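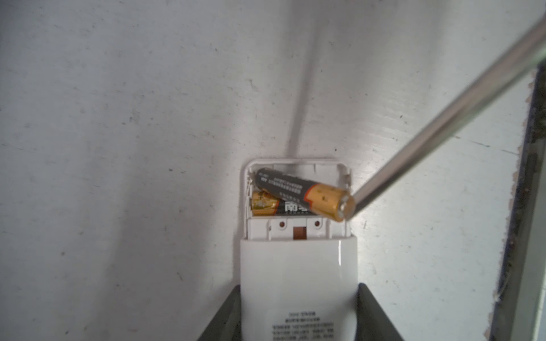
Fig. 2. Battery removal, wrist camera. Upper cell apparently pushed or levered with the rod, casing held between the fingers.

Case 6: Stalled battery removal (Musar cell)

Reported by Jucélia Dantas in April. The arm stopped on a force limit during removal and the cell stayed at an angle in the compartment. The operator reached in to free it before the arm was locked out – this is the safety matter for today.

Points to note
Metal rod on the positive end: check for a path to the spring contact.
Grip force was set for a closed casing. The compartment was open.
Lock out first, then clear the part by hand.

Read the Vasconcelos handout before lab.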